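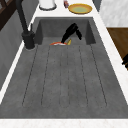
Sink clearing task, Rolliria kitchen pack, gripper in the basin. Render from my own run.

Rolliria kitchen pack – worth paying for?

drainboard_dan
I bought the Rolliria kitchen pack in April and have been running it with a simulated arm since then. There isn't much written on it outside their own page, so I'm posting what I know and I'd like to hear from others who have it. The render at the top is the sink clearing task. The arm has to reach into the basin, pick things up and put them on the drainboard or the counter.

What you get: kitchen layouts, a set of loose objects, task scripts, and a viewer. I paid 416 for the single seat license. The lab license costs more and I didn't ask for a quote.

Good so far: the sink geometry. The basin is a real recess with walls, and the drainboard is a separate sloped surface. In the free kitchens I used before, the sink was a box with a hole in it and objects sank into the bottom.

Bad so far: grasping near the front lip of the basin. My planner wants to come in low and the fingers clip the edge. I ran 400 episodes with the default settings and most of the failures were at that lip.

wkwiatkowski
I have the same pack on the lab license. The lip problem is partly your approach angle. Look at your own picture, the orange-red and white piece and the yellow one are both partly hidden behind the lip from that side. If your policy only gets that one view it is guessing at the lower half of both of them. Add a second camera above the basin and try again before you blame the pack.

Also check your collision margin. The default is set for the counter tasks and it's too big for the basin.

drainboard_dan
I have a wrist camera as well. That render is just the overview. I'll check the margin, I didn't know it was shared between tasks.

tomato_can
What are those two objects supposed to be? I can't tell from the picture.

drainboard_dan
Random draw from the object set. I didn't write down which ones came up on that run. The log has them by ID and the names in the manual don't match the IDs, which is another complaint.

heinonen_user
I'll say the opposite of the first post. I tried this pack and went back to Heinonen. The Rolliria kitchens look nice, with the veined marble wall and the wood cabinet and the rest of it, but I don't need a nice marble wall to train a grasp. I need contact that behaves. Heinonen looks like gray blocks and it runs faster on my machine.

wkwiatkowski
Depends what you are training. If you work from state, sure, use gray blocks. We train from images, and a policy that has only seen gray blocks falls apart when you give it a real kitchen. A dark gripper in front of a dark gray basin is a hard case for segmentation and I want that in the training set.

heinonen_user
You can put any texture you like on a gray block.

wkwiatkowski
You can. I did it for one project and it took me longer than the license is worth. Go ahead if you have the time.

c_benitez
Consuelo Benítez here, I teach a robotics lab course and we looked at three packs before buying. We picked Rolliria for the task scripts. Students can open a script, change the start pose and see what it does. With Ivilano the tasks are compiled and you can only change what they expose.

Two warnings for anyone buying it for a class. The license check needs to reach their server every time the viewer starts, and our network blocks it in one of the buildings. And the object reset is slow. We generated 1671 starting states ahead of time and saved them, and now we load from those. Much better.

drainboard_dan
Can you share how you saved the states? The manual says a saved state only works in the layout it came from.

c_benitez
That is correct, they are tied to the layout. We keep one folder for each layout and the script picks the folder by name. I'll post it when I've taken our paths out.

tomato_can
Does the faucet do anything? Does the lever move?

wkwiatkowski
The lever has a joint. There is no water. The faucet is a collision body, so keep it in your planner scene or the arm will go through the spout on the way to the basin.

zunir_88
I got mine through Zunirville, they resell it, and I paid 300. Same files, but support goes through them and it takes a week to get an answer. If you know what you're doing it's fine. If you think you'll need help, buy direct.

drainboard_dan
Wish I had known that. Support has answered me twice in the same day though, so maybe I got something for the difference.

heinonen_user
Or use the free one and pay 0.

drainboard_dan
Update on the lip. I lowered the collision margin the way wkwiatkowski said and ran the same 400 episodes with the same seeds. The clipping at the front lip is mostly gone. What's left is flat objects lying on the basin floor, where the finger comes down at an angle and pushes the object away from it. I think that one is my gripper and the pack is fine.

So I take back half of the first post. The default should still be changed or at least be in the manual.

wkwiatkowski
Try a steeper wrist for the flat ones. And send them a note about the default, I did but one more won't hurt.
– Wanda

c_benitez
Script is up in the files section, under the layout name. It needs the current version of the viewer. The older one reads the folders in the wrong order.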